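Work and Tools > Automation > Small laundries

Print this page | E-mail this page

How to bring hand grippers and a sorting robot into a small laundry, and what to tell your staff

I run the sorting room of the Corico laundry in Resuddale. We wash 1000 pieces on a normal day, mostly for guest houses and one boarding school. In April we began to automate the sorting. I write down the steps we took, so that other small laundries can save some time.

Step 1. Talk first, buy later
Before any machine came, we had three meetings with the sorting team. People wanted to know two things: will I keep my hours, and who is to blame when a shirt is torn? Answer both on paper. We promised in writing that hours stay the same for the first year, and that a torn piece is never charged to the worker.

Step 2. Choose one task only
We chose the loading of mesh bags. It is dull work and hard on the thumbs. Folding stays with the people, and so does stain checking. Our supplier, Premetti, wanted to start with folding too – we said no, and I am still glad.

Step 3. Set up the practice table
Use a light table with nothing on it except the basket and the bag. Leave enough floor free to stand comfortably, and guide the cables down the outer sides so that they do not cross the work.

Step 4. Let the workers teach
The robot learns from recorded work, and the best teachers are those who have done the job for years. Each person works with one gripper in each hand. Plan 42 short recordings per person in the first week, and stop when the wrists are tired. Teaching hours must be paid at a higher rate than sorting hours, because it is a skilled job.

Step 5. Practise the zipper with both hands
Begin with a partly open bag. Hold the garment in the basket with the left gripper, and pinch the edge of the zipper flap with the right one. Close the jaws slowly. Denim is a good cloth to start with, as it is thick and forgives a rough grip.

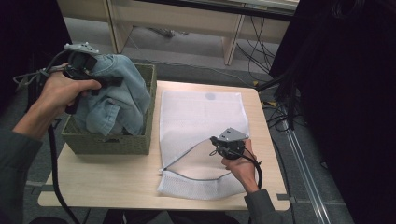 Step 6. Change the job descriptions
After 300 good recordings we let the robot load its first bags, with one person beside it. That person is now called a line minder, and has a stop button and the right to use it without asking. Rotate this place every two hours – watching a machine is more tiring than it looks. Our sister laundry in Mfaume did not rotate, and the team there complained with good reason.

We use cookies to remember your settings. Accept | Read more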